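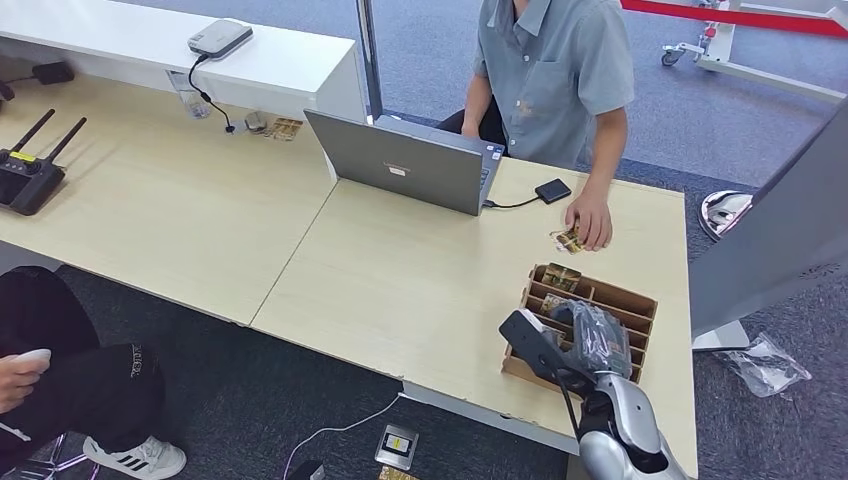 Lợi Đào thinks I have the whole question backward. I wrote in June that household robots were close, and the reply I got was that I should stop watching robots and start watching people put things away. Sorting a few cards into a rack takes a person no thought at all, Lợi said, and if a machine needs a clear desk and a man across from it to do the same job, then it is not doing a chore yet. It is doing an exercise.

I have thought about that reply for months, and I agree with more of it than I would like.

Take cards and a slotted wooden box. A card is thin, flat and slippery. When it lies on a desk there is nothing to grab, so you slide it to the edge or catch a corner with a fingernail. Robot fingers mostly don't have fingernails. When somebody holds the card out, the picking up has already been done, and what is left is the handover and the slot. Those are hard too. The hand has to close before the person lets go, and it has to line up a thin edge with a narrow gap while its own fingers block the view.

A child of 7 can do all of this while talking about something else.

People who sell these machines like to talk about success rates. Suppose a robot files 600 cards and drops or bends 2 of them. On a shop floor that might be fine. There is a tray for rejects and a worker who checks it at the end of the shift. At home there is no tray. The card that fell is under the couch, and the robot has gone on to the next one without knowing. You find it when you vacuum, or the dog does.

That difference between home and shop floor gets skipped too often. I spent four years in the packing room at Irnau before I started writing, and most of what made our machines useful was work done by people ahead of time. We put the boxes in the same place. We taped lines on the floor. When a supplier changed the thickness of a carton, the line stopped until somebody adjusted the guides. Visitors saw the machine. They didn't see the morning we spent getting ready for it.

A house will not be taped and measured. Mine has cables across the desk, a glass where my elbow goes, and mail on every flat surface. I don't plan to tidy up so that a machine can tidy up, and I doubt many buyers will.

Tùng Trịnh wrote to me from Clurnbridge with a fair objection. Dishwashers also ask us to do half the job, Tùng said. We scrape the plates, load the racks, add the soap and empty it all out again, and still we would not give them up. So why hold a robot to a stricter rule?

My answer is that a dishwasher takes a load. You give it ten minutes and it gives you back an hour. If I have to hand over each card one at a time, I could have put it in the slot myself in the same motion. Help that needs me for every single piece is slower than no help. The test I would use is whether I can leave the room.

By that test, not many chores are done yet. Floors, yes, if the chairs are up. Grass, yes, on a flat lawn. Folding, filing, clearing a table, putting groceries away — I would not leave the room for any of them.

I still think Lợi is too hard on the exercises. Slow practice on a small job is how the packing machines got good, and a slot is a decent place to start. It asks for the same things as books on a shelf, plates in a rack and letters in a folder. If a hand can learn to feel that a card has caught on the divider and back off a little, it has learned something it can use all over the house.

So I take back what I wrote in June about "close." I would buy one the day it can file 100 cards from a messy pile with me out in the yard, and tell me which ones it dropped.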